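Bring back the ugly two-dollar rack
By Vibeke Ketilsson
March 10, 2026
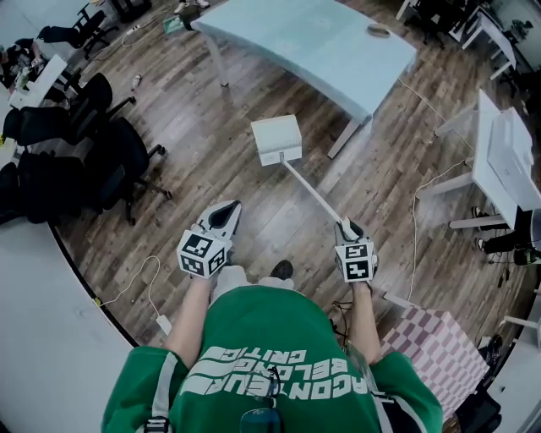
A bright green sweatshirt with big white lettering, glasses hooked at the collar.

I went into the op shop in Hendby looking for a casserole dish and came out cross. They had a jumper on a wooden hanger, by itself, on the wall, with a little card pinned to it that said "vintage". It was a Honasura jumper. I know how old Honasura jumpers are, I bought one new for my nephew when he started high school and he's barely out of it now. Thirty-eight dollars! There was a bobble on the elbow the size of a pea.

So this is me having a whinge, and I'd like to have it properly.

I grew up in op shops. Mum would drop us at the one next to the hardware with five dollars each and go off and do the banking, and we'd come home with board games with bits missing and cardigans that had belonged to somebody's great-aunt, and once (my brother) a full set of lawn bowls. Nothing was curated. You dug. The racks were so jammed you had to lean your whole shoulder in to get a hanger out, and everything smelled of mothballs and talc, and I loved it more than I have ever loved a proper shop.

These days I walk into half of them and it's all white walls and pot plants. Clothes are sorted by colour, which looks gorgeous and is completely useless if you're a size 18 and need black trousers by tomorrow. The good stuff goes in a glass cabinet or straight onto the website. What's left is fast fashion with the original tag still on, priced at more than the original tag. I have seen this with my own eyes, a singlet from a discount chain at $11 with the old $8 sticker still on the label.

I do understand the argument. Rents are up, power is up, and the tip fees on all the rubbish people dump outside the door must be enough to make you cry. (Please stop leaving mattresses. It rains.) The money goes to good places as well, and if someone with a fat wallet wants to hand over $200 for a leather jacket, then terrific, take it off them and say thank you. I'm not after the leather jacket.

What bothers me is who drops out of the picture. Hendby has 1,418 people on the sign and one op shop, and for a good many of those people it was the clothes shop. It's where you got the school shirt in week three when the first one had gone through the barbed wire. It's where you went before a job interview, or after a house fire, or when you'd left somewhere in a hurry with one bag. I asked the woman at the counter whether they still did the two-dollar rack and she said it "brought down the feel of the store". Well, yes. That was what was good about it! You could be as broke as you liked in there and fit right in.

And the two-dollar rack had all the best things on it. Netball club windcheaters for clubs that folded before you were born. T-shirts from other people's family reunions. Tracksuits in colours that only exist on tracksuits. I had a purple one from there that said Kinik Bowling Weekend across the front, and I wore it for years, to uni and the pub and once by accident to a christening, and I've never set foot in Kinik. I couldn't tell you which state it's in. A new jumper has never given me half the pleasure, and I've had some nice ones.

You don't get that stuff now. It doesn't photograph well, I suppose, or somebody out the back decides it won't sell and it goes off in a bale as rags. Meanwhile we're all being told to buy second-hand and keep clothes out of landfill, and I'm very happy to do my bit, but you can't tell people that and then charge them more than the new one costs. They'll buy the new one. I would too, if I had three kids to dress for winter by June.

The shop over at Barasa has it sorted, as far as I'm concerned. They've kept the fancy bit up the front, with the lamps and the nice crockery, and past the bookshelves there's a room with no heating where everything's two dollars and you can fill a shopping bag for ten. It's a mess. Last time I was in there I got a raincoat, two flannelette shirts and a tea towel with a calendar on it, and had a long chat with a bloke trying on waders. It takes me 30 minutes to drive there and I'd do it every week if petrol was cheaper.

Hendby has a storeroom exactly like it, I've seen it through the curtain. It's full of Christmas trees. Shift the trees, put a rack in, and I'll come and hang the stuff up myself.

I still need a casserole dish, too, if anyone's got a spare.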